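Tutwood Two-Compartment Bin: Set-Up and Care
Section 6. Loading and sorting blocks

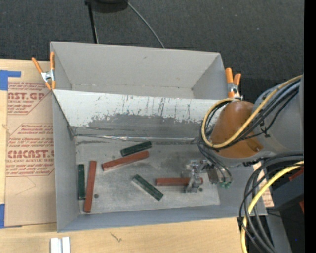 One reader of the earlier edition wrote in that blocks dropped in at an angle wedge against each other, and that laying them flat one at a time cured it.

1. Set the bin on a level tabletop with the larger compartment toward you.
2. Wipe both compartments with a dry cloth.
3. Place the blocks in the front compartment. For a first sort, use 6 blocks, three red and three green.
4. Leave space between blocks where you can. They do not need to line up.
5. Move one color over the divider into the rear compartment. Keep the other color in front.
6. Return all blocks to the front before starting again.

Note: The compartment holds up to 9 blocks in a single layer.

Note: Scratches and dark scuffs on the divider are normal wear and do not affect use.

Caution: Do not scrub the seam at the foot of the divider. Do not lift the bin by the divider.

Replacement blocks are listed under Zoline parts, page 9.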